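# Preguntas frecuentes: celda de clasificación y preparación de pedidos

Versión del 6 de enero de 2026. Aplica al personal de almacén y devoluciones de Lolari, planta de Tromstead. Sustituye a la hoja repartida en mayo.

## Puestos y turnos

**¿Se elimina algún puesto?**
No. Los dos puestos de clasificación manual pasan a llamarse «operador de celda». Mantienen categoría, turno y complemento de nocturnidad.

**¿Quién puede operar la celda?**
Quien haya completado el módulo de 10 horas y figure en la lista del tablón de devoluciones. El personal de agencia queda excluido hasta nuevo aviso.

**¿Cambian las pausas?**
Se añade una rotación: ningún operador permanece más de dos horas seguidas en supervisión. La pausa de comida no se modifica.

**¿El sistema registra mi rendimiento?**
Vister, el software de control, guarda ciclos, paradas y errores de agarre. La sesión se abre con un código de puesto, común a todos los turnos. No hay informes individuales.

## Funcionamiento

**¿Qué artículos maneja el brazo?**
Menaje y artículos sueltos sin embalaje de origen. El catálogo validado contiene 1.097 referencias. Lo que no figure en él va a la mesa manual.

**¿Y los artículos cortantes?**
Los cuchillos sin funda se retiran a mano, con guante anticorte, antes de cargar la celda. El simulador los incluye para probar trayectorias; en planta no se admiten.

**¿Qué hago si el agarre falla?**

1. Esperar al segundo intento automático.
2. Si vuelve a fallar, pulsar «Pausa» en el panel.
3. Confirmar que el brazo está detenido.
4. Retirar la pieza y anotar la referencia.
5. Reanudar desde el panel, nunca desde el armario eléctrico.

**¿Puedo entrar en la zona con el brazo en pausa?**
Solo para retirar una pieza y con el selector en modo manual. La pausa por sí sola no equivale a una parada de seguridad.

## Simulación y referencias nuevas

**¿Cómo se da de alta una referencia?**
Devoluciones rellena la ficha con peso, material y punto de agarre propuesto. Cloutier, el integrador, prepara el modelo y ejecuta las pruebas en entorno simulado, con piezas de forma dispar sobre una misma mesa: una jarra, una botella, una tetera, un teléfono, un avión a escala. El plazo es de cinco días laborables.

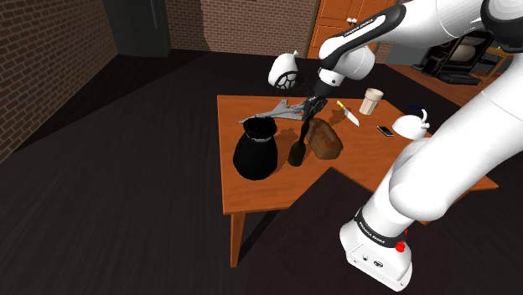

Superada la simulación, la referencia pasa a prueba en planta a velocidad reducida, con un operador presente durante toda la serie. El operador puede rechazar el alta; basta con marcar la casilla «No apto» e indicar el motivo.

**¿Por qué una referencia validada puede volver a la mesa manual?**
Por cambio de proveedor, de acabado o de peso. La ficha caduca y se repite el procedimiento completo.

**¿Dónde se comunican las incidencias?**
En el parte de turno, apartado «Celda». Las paradas de emergencia requieren además aviso inmediato a mantenimiento.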